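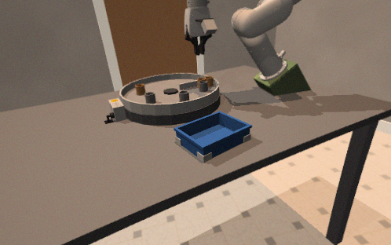
Friday, August 17, 2018. Kioko notebook, planner and sim.

The grasp ordering rewrite is in, and I am so happy with it that I'm writing this before lunch instead of at the end of the day when I usually can't remember anything. The old ordering took the detections in whatever sequence the perception node published them, so the planner would cheerfully go for a cup in the back while its neighbor was sitting right in the finger path. Now every candidate gets a clearance score first, from the swept volume of the fingers on the way down, and the easy ones go to the front of the queue. The pair of brown cups side by side by the far rim, with a dark gray one standing right in front, is exactly the cluster that used to wreck us. New code leaves that cluster alone, goes for the brown cup by itself on the left, rescans, and only then looks at the crowd in back. On the same layout the old code picked the overlapped brown cup FIRST. Every time! I reran it just to be sure I wasn't being unfair to it.

Numbers from this morning, same seed set for both branches:
old ordering, 30 layouts, 20 cleared with no collision flag
new ordering, 30 layouts, all cleared except two

The two failures are both the bar. When it lies flat and close to the rim, the grasp sampler wants to close across the short side, and the outer finger ends up inside the rim wall. The clearance score catches it and rejects the grasp, which is right, but then there's no second candidate to fall back on, so the planner sits there replanning until the timeout. I need the sampler to propose grasps along the length too, near the inboard end. Manolis thinks we could skip that and rotate the tray a bit before rescanning. Maybe both. The rotate call is cheap in sim and I have no idea what it costs in real time on the Oltetti cell, so I've asked him to time it.

Perception side. Felista merged her change to the segmentation node late yesterday and I pulled it in before the runs. The big difference is the flat disc. Before, it got swallowed into the tray floor about as often as it was found, because the plane fit had a fat inlier threshold left over from the noisy depth data in April. She made the threshold depend on range and the disc now comes out as its own cluster in every one of my layouts. It's such a small diff, too. The dark cups still come out with ragged edges when they're in shadow, and the centroid drifts toward the lit side. Not enough to miss a grasp, but enough to make the clearance score jumpy from one scan to the next. I'm averaging over three scans as a stopgap and I don't love it.

Speaking of shadows: the shadow map resolution is set way too low in this scene. The arm throws big blocky stair steps across the tabletop, and Úna pointed out that if we ever train anything on these renders it'll learn that shadows have square corners. She's right. I tried turning it up and the step rate dropped so badly that a batch wouldn't finish before Monday, so for planner tests it stays low and for perception datasets it goes high. Two config files, named so that even I can't mix them up. Santeri wants it as a launch argument instead. Fine by me if he writes it.

Things I changed that other people will trip over:

The place pose for the blue bin is no longer hard-coded in the task script. It's read from the scene file, with a drop height offset on top. If you move the bin in the scene, the task follows. If you have your own copy of the task script, please throw it out.

The approach distance is down to 30 mm for the cups. The old value had the gripper starting its straight-line descent from so high up that we were burning half the cycle on slow Cartesian motion.

The planner now gives up after 2,000 samples per query and reports which constraint killed the most of them. I cannot say enough good things about this. I spent most of Wednesday guessing, and the very first run with the report on said "rim, outer finger" in plain text and that was the whole mystery.

The collision model for the wrist was missing the little block that sticks out on the side. It's a box in the model now, padded by a few millimeters. Dalia found this one by reading the mesh list, not by hitting anything, for which I'm grateful.

Still open:

Lengthwise grasps for the bar (me, this afternoon if the build behaves).

Placement in the bin. At the moment every part gets dropped at the same spot and physics sorts it out. Layout 21 stacks one cup on another and it stays there, wobbling, with the contact solver screaming. A simple grid of slots would do.

Weights on the clearance score. I picked them by feel. Dalia has a sweep script from Grornoveck that might work with small changes, and she's sending me the branch.

Rerun of the whole set with different seeds. I don't trust my result until it survives layouts I haven't been staring at.

Later, same day. Lengthwise grasps work! Both failed layouts clear now. The sampler proposes an inboard grasp, the fingers come down well away from the wall, and the bar gets lifted a bit off balance but holds. Friction on the finger pads is set generously in sim, so I lowered it to the value Manolis uses and ran the two again. Still holds, with some tilt during the transfer. I've pushed it to the branch and started the rerun on fresh seeds. Logs go to the shared folder under Bustinano, ordering_v2. If you're in before me, look at the rejection counts first.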